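Lucrezia Farina compara pinzas desde hace años y todavía le molesta que le pregunten cuál es la mejor. «Depende de la bolsa», contesta. Es literal: en Gernon, donde dirige las pruebas de manipulación, el producto casi nunca decide el resultado. Lo decide el envase que lo recibe.

La conversación empezó a las cuatro de la tarde y se alargó más de lo previsto. Se sumó Su-bin Ma, responsable del control de los brazos, que traía el portátil abierto y una lista de correcciones a lo que yo ya había publicado sobre Flanlow, el controlador que utilizan.

La comparativa de este verano enfrenta dos juegos de dedos, el Furkulik y el Azar, montados en la misma pareja de brazos. La tarea consiste en meter paquetes de caramelos en una bolsa de papel. Cada juego hizo 266 intentos, con un límite de 20 segundos por paquete. «Queríamos 300 por juego y no llegamos», dice Farina. «En agosto cambiamos el suelo de la celda y tiramos todo lo anterior. Prefiero menos intentos y que sean comparables».

¿Por qué caramelos? Farina explica que el paquete flexible es un caso incómodo: el contenido se mueve, el borde sellado se dobla y la superficie brilla. «Un bloque de plástico lo coge cualquiera. Con un bloque no aprendes nada de los dedos».

Ma insiste en que la bolsa es peor que el paquete. El papel cede cuando se aprieta y después no recupera la forma. Si un brazo sujeta el borde con demasiada fuerza, la boca se cierra y el otro se queda sin sitio por donde entrar. Con poca fuerza, la bolsa se escapa al primer roce.

Dentro de la celda, entre los brazos y la bolsa: 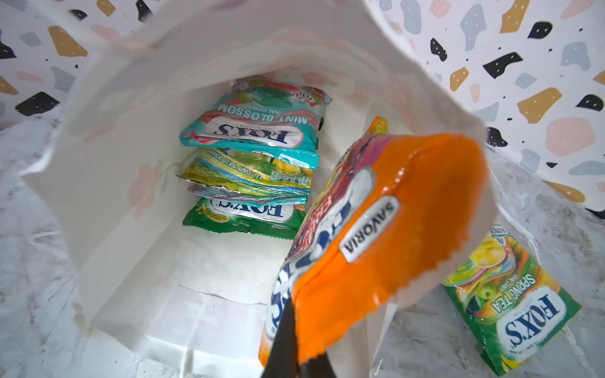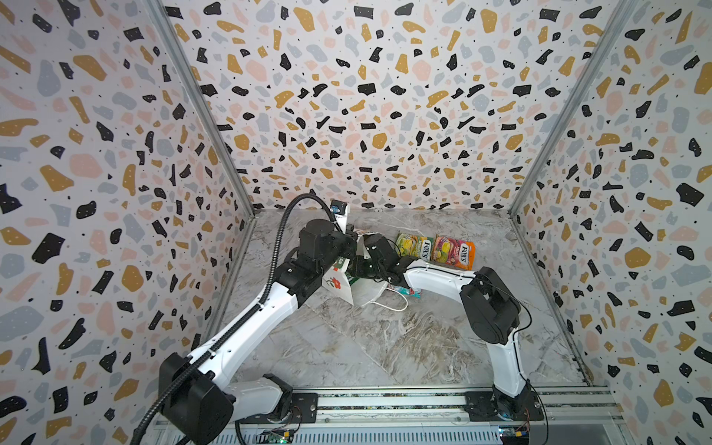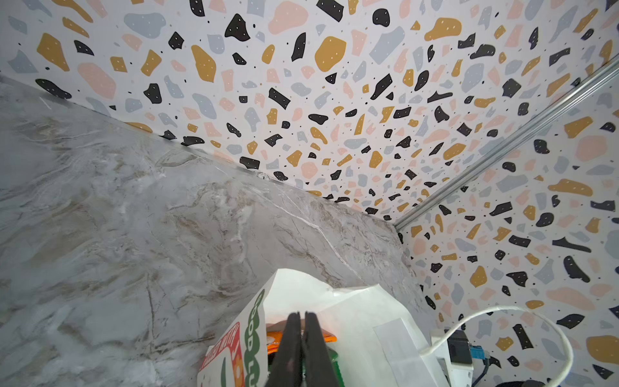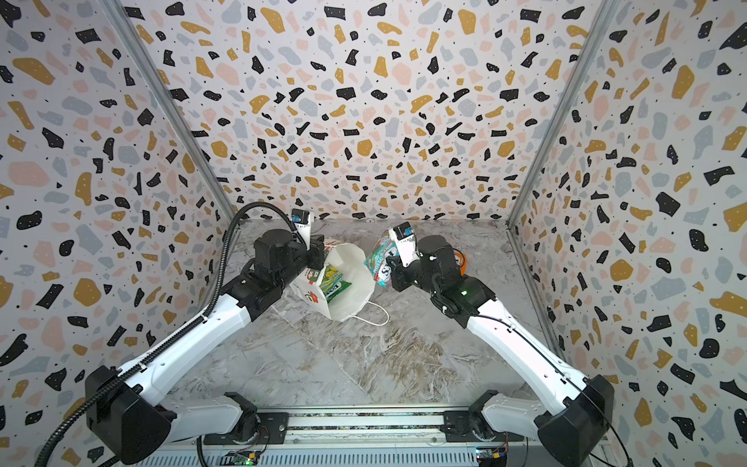 Sobre los resultados, Farina habla con cautela. El Furkulik sujeta mejor el paquete por una esquina y tolera que llegue torcido. El Azar es más fino en la punta y trabaja con menos hueco, pero pierde agarre cuando coge el envase por la soldadura. «En la ficha técnica los dos tienen la misma fuerza de cierre. En la celda se comportan como dos productos distintos», dice. No quiere dar porcentajes hasta que Ma termine de revisar los intentos dudosos, los que acabaron con el paquete enganchado en el borde.

El otro asunto es la cámara. El equipo ha trabajado con vista fija y con vista de muñeca, y Ma defiende que hacen falta las dos. «Con la fija sé dónde está cada brazo respecto al otro. Lo que hay en el fondo de la bolsa me lo da la muñeca, y a veces ni eso, porque el propio papel tapa», explica. Probaron una tanda solo con la cámara fija y la abandonaron un miércoles a mediodía - el brazo soltaba los paquetes demasiado alto y caían donde querían.

Flanlow sale bien parado, con matices. Ma valora que permita frenar un brazo sin parar el otro, algo que con el controlador anterior obligaba a reiniciar la secuencia entera. Le gusta menos el registro de errores. «Te dice que hubo contacto. No te dice con qué. Cuando las dos pinzas trabajan tan juntas, esa diferencia importa bastante». De momento lo resuelve a mano, cruzando la corriente de los motores con el vídeo.

Le pregunto a Farina qué compraría si tuviera que decidir mañana. Tarda en responder. «Para esta tarea, Furkulik en el brazo que coloca y Azar en el que sujeta la bolsa. Pero mezclar dedos significa dos calibraciones y dos juegos de repuestos, y eso al cliente no le hace gracia». Ma no está de acuerdo: cree que con dedos iguales y un ajuste de fuerza distinto en cada lado se llega casi al mismo sitio.

La siguiente ronda repetirá la prueba con bolsas de papel más grueso. Los dedos serán los mismos.

Archivado en: Entrevistas | Robótica | Pinzas y efectores finales

Comentarios (3)

ramon_plc
¿Los dedos Azar los usan con funda de goma o sin ella? Nosotros teníamos el mismo problema con la soldadura y mejoró al cambiar la funda.

Nuria V.
Muy de acuerdo con lo del registro de contactos. Llevamos meses pidiéndolo.

tecnico_linea4
Faltan los tiempos de ciclo. Sin eso no puedo comparar con lo que tenemos en planta. ¿Los van a publicar?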